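Notes from the Gillby resurfacing, now that the pitch has been in play since March. Short thread on infill. 1/6

Old carpet was sand dressed and badly compacted. We measured infill depth at 88 points. The goalmouths were low, the corners high. 2/6

Rovach lifted the carpet and kept the shockpad. 17 patches of pad needed replacing, mostly along the dugout side - drainage there was always slow. 3/6

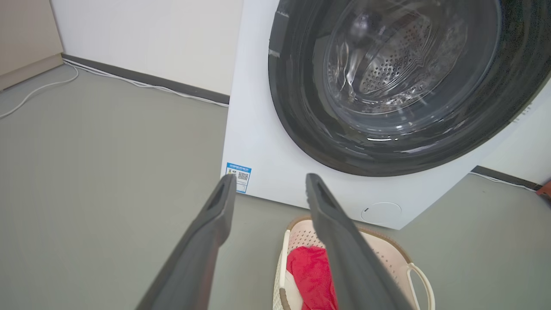
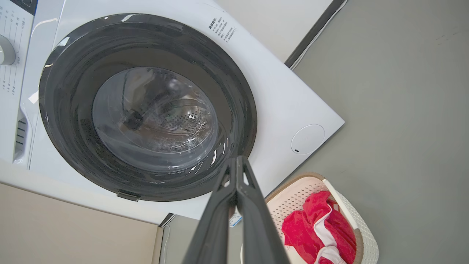
Front loader, door and drum.

Brushing matters more than top-ups. We drag brush after every 10 hours of play, always against the direction of the last pass. Sand goes on only where the depth gauge says so. 4/6

Britach quoted for a rubber crumb blend. We declined. Hockey needs a consistent ball roll and crumb migrates toward the sidelines. 5/6

Next depth check is at 200 hours of use, same points, same gauge. Will post the readings by zone. 6/6

August 10, 2020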